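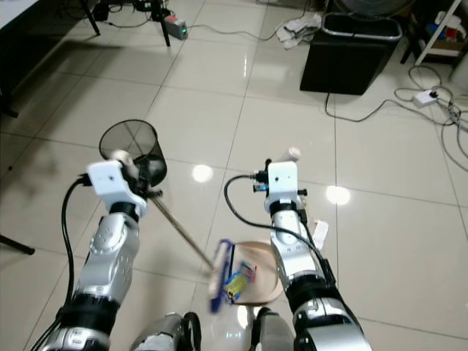
Sweeping a Glazed Tile Floor with a Brush and Dustpan

Posted Saturday, October 13, 2018
Filed under: Floors

This page covers dry sweeping of glazed ceramic or porcelain tile with a hand brush or long-handled brush and a separate dustpan. It does not cover mopping, grout cleaning or unglazed stone. The method is the one used in the Flirkport building, where the tiled area is 632 square feet and is swept daily.

What you need

A brush with soft synthetic bristles. Stiff bristles flick light litter across a glossy surface instead of moving it along.
A dustpan with a raised rim. A round pan works as well as a square one, provided the front edge lies flat.
A wastebasket. Mesh is fine for wrappers and paper, but fine dust will fall through it, so fit a liner.
A dry microfiber cloth.

Check the pan first

Set the dustpan on the tile and press lightly on the back. If the front edge lifts, the pan is warped and will leave a line of dust no matter how many passes you make. A strip of adhesive rubber along the edge corrects a small gap. Replace the pan if the gap is wider than the thickness of a coin.

Procedure

1. Place the wastebasket within arm's reach of the spot where you will finish, but outside the area to be swept.

2. Pick up large items by hand. Bottles, cardboard and anything wet should not go through the brush.

3. Start at the wall farthest from the basket. Pull the brush toward you in short strokes, keeping the bristles on the floor at the end of each one. Lifting the brush early throws the dirt forward.

4. Work along the grout lines where you can. Grit sits in the joints, and a stroke that crosses them at a right angle tends to pass over it. Where the joints are deep, go over them once more with the corner of the brush.

5. Bring everything to a single pile. On a large floor, make one pile per section and collect each before moving on.

6. Lay the pan flat with its opening toward the brush. Hold it still and sweep into it.

7. Crumpled snack wrappers and similar light packaging need a slower stroke than dust does. Put the brush head partly over the wrapper and draw it in. Keep the brush on top of it while you level the pan.

8. Move the pan back by an inch and sweep again. Repeat until no line is left at the edge. Two or three passes are normal.

9. Tilt the pan back slightly, carry it level to the basket and empty it low inside the rim.

10. Wipe the last fine dust with the dry cloth.

Notes on long handles

With a long-handled brush, keep the handle at a low diagonal. Held upright, the brush rides on the tips of the front bristles and skips on the glaze. A thin metal handle will flex if gripped only at the top end - use lighter pressure, or move your hold farther down.

Care of the brush

Comb out hair and thread after each use. Wash the head in warm water with a drop of dish soap once a month and dry it with the bristles facing down. Hang it up between uses. The heads at Flirkport were last changed in April, after about 500 sweeps, when the bristles had splayed past the edge of the block.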